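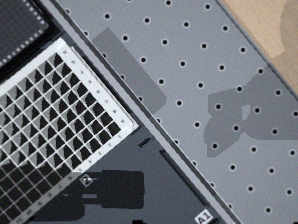
Tip 3: Gripper stalls when setting down a plate

The Londer arm stops with a force fault if a plate lands on the rim of its slot and doesn't seat. Do not press Resume. The arm will push again from the same height and can crack the plate.

Hit the stop, then raise the gripper 30 mm in jog mode — slowly, with hands clear of the rail.
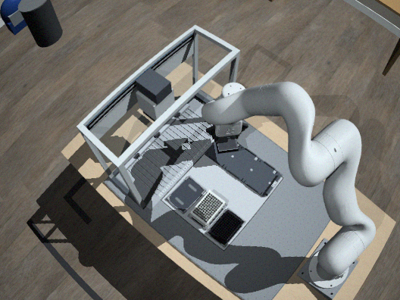 Lift the plate out by hand and wipe the slot. Re-teach the corner, then run the move empty at low speed. If the fault returns, check the finger screws for play.

Teguh Harahap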